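Folding knit tops so they stack without sliding

Kylie Kereama
Posted 2022-03-21

I have a deep shelf in a linen closet (a Clevik unit, 21 inches front to back) and I want to keep folded tops on it in one stack. The thin knits are the trouble. I fold them on the bed or on the ironing board and they look square, but when I carry them across the hall the folds open and the sleeves work their way out. By the time six or seven are stacked, the pile leans.

I have tried a plastic folding board. It gives a consistent width but the garment slips on it, and the fold at the neck is always thick on one side. Is there a surface or a folding order that works better for lightweight knits? I would prefer not to hang them. The last ones I hung grew longer.

Heiðrún Norðdahl

Two separate problems. The surface controls whether the fold stays square while you make it. The folding order controls whether it stays closed afterward.

For the surface, use cloth over something flat. A smooth plastic board lets the underside of the knit move while you are pulling the top side, and the layers end up offset. A piece of woven cotton holds the underside in place. An old crib sheet, a pillowcase or a tablecloth will do. Pull it flat first, because any ridge in the cloth ends up in the fold.

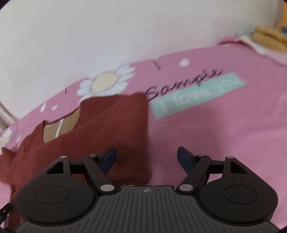
Dark red-brown top, folded, on a pink printed cloth. Neck opening and label at the upper left.

The print on the cloth makes no difference to the fold, but strong contrast in color does. On a pale or bright cloth you can see the outline of a dark garment and correct it before the next fold. Dark on dark, I miss a trailing cuff about half the time.

Folding order for a thin knit:

Lay it face down and smooth from the center toward the side seams. Do not pull on the hem.
Fold one side in to a line just outside the collar, then turn the sleeve back down along that same line. Repeat on the other side. The two sides should meet or nearly meet.
Fold the hem up by a third of the length, then fold again so the collar ends up on the outside.
Press once with a flat hand to push the air out.

The thick neck you describe comes from folding through the collar. Keep both side folds outside it and the thickness evens out. When you stack, alternate the direction, collar to the left and then collar to the right. With all the collars on one side the stack will lean regardless of how well each piece is folded.

For carrying, slide a hand under the whole piece — do not pick it up by the edges.

Fairweather

just roll them. ive rolled everything for years and it fits in a drawer no problem

Cilholm

Rolling works in a drawer but the rolls come loose on an open shelf, so it may not suit the closet in the post.

I agree with the cloth. I would add a shelf liner, the ribbed kind, under the bottom garment. Also keep the stack short. Mine start to lean at eight pieces, so I run two stacks side by side and put the heavier knits at the bottom of each. If the shelf is 21 inches deep you may have room for a second row behind, which is a good place for out-of-season things. I swap mine over in August.

Contact us | © Clikemlow Home Help | Back to top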